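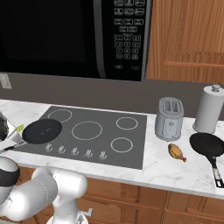
Plasinthorpe households to pay less for power at midday, more at supper time

Search this site Search Enter keywords

Thursday, May 5, 2022
By Oluf Vídalín

Residents of Plasinthorpe will have a new kind of electricity bill from July, after the town's power supplier, Flarnlow, confirmed that it will extend its time-of-day pricing to every home on the network. The change was announced on the company's notice page yesterday evening and was discussed the same night at a public meeting in the library, where most of the chairs were taken before the doors were closed.

Under the new plan the price of a kilowatt hour will depend on when it is used. Between ten in the morning and three in the afternoon, customers will pay 14 cents less than in the evening period, which begins at five and finishes at nine. The night price stays as it is today. Weekends and public holidays will be charged at the midday price for the whole day.

Flarnlow tested the plan during last winter with 884 households on the east side of the river. According to the figures which the company gave out at the meeting, the households in the trial moved a part of their laundry and dishwashing to the cheaper hours, but their cooking hardly moved at all. The evening peak became lower by six per cent. The company had hoped for a larger result, and its speaker admitted this when she was asked.

"People eat when they come home," she told the meeting. "We did not expect to change that and we do not want to ask families to have supper at three o'clock."

The question of cooking took up the greatest part of the evening. A good number of homes in Plasinthorpe were built or renovated after the gas line to the upper streets was closed, and in these homes everything in the kitchen runs on electricity. Several residents said that they feel punished for a choice which was made for them. One man from Weir Street, who has three school-age children and works until half past four, had brought his winter bills in a plastic folder and read two of them aloud. He asked what exactly he should do differently, and he did not receive an answer that satisfied him.

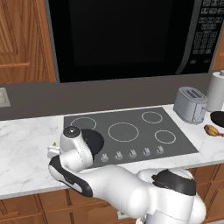
The supplier's advice for the evening hours is modest. It recommends using a lid on the pot, heating small portions in the microwave and not in the oven, and switching off the burner a few minutes before the food is ready. It also suggests cooking a larger quantity on the weekend, when the lower price applies all day, and warming it up during the week. A leaflet with these suggestions will be sent together with the June bill. Some people at the meeting found the advice useful. Others remarked that their grandmothers had told them the same things without a leaflet.

An energy advisory office, Dristodik, was hired by the town to look at the plan before it was approved. Its report says that a typical household of four will see its yearly bill fall slightly if it runs the washing machine, the dryer and the dishwasher outside the evening period. A household which changes nothing will pay somewhat more. The report is less certain regarding older people who live alone. They are often at home during the day and could profit from the midday price, but many of them heat with electric baseboards, and these are difficult to turn down in the evening in January.

For this reason the report recommended a ceiling on the evening charge for customers on a low income. Flarnlow has agreed to the ceiling for the first two winters. Customers who already receive the town's heating rebate will be registered automatically. All others must apply in writing or at the counter on Mill Road before the end of July, and they should bring a recent bill and a proof of income.

A second point of disagreement was the meters. The new prices can be calculated only with a meter that records the hour of use, and 1,061 homes in the town still have the old model. Flarnlow will exchange these without a fee. The work takes less than an hour, during which the power is off, and an adult must be present. Homes where the exchange has not been completed by July will remain on the present flat price until it is done. This caused some laughter in the library, as it was understood by several residents as a good reason not to open the door. The company answered that the flat price will end for everybody next spring.

Shopkeepers are for the moment not included. The manager of the Kusuma bakery on the market square said she would welcome the plan for businesses, as her ovens are cold by noon and she does not use the evening hours at all. The owner of the restaurant two doors away was of the opposite opinion. He said that his kitchen does most of its work between six and nine, and that he has already raised the price of his main dishes once this year. Flarnlow says that it will speak with business customers separately in the autumn, and that no decision has been taken.

The town council has no right to refuse the new prices, which were approved by the provincial regulator in March, but it may ask for a review after twelve months. A councillor for the upper streets said she will put this request on the agenda already now, so that it is not forgotten.

Customers can see their own use by the hour when they sign in to their account, provided that the new meter is installed. Those without internet may ask for a printed summary, and the first one in each year is free. A second information evening will be held at the curling club for residents of the west side. The hour will be printed on the notice board at the library and in this newspaper.

Get our local headlines in your inbox every weekday morning. Enter your email address to subscribe. You can unsubscribe at any time.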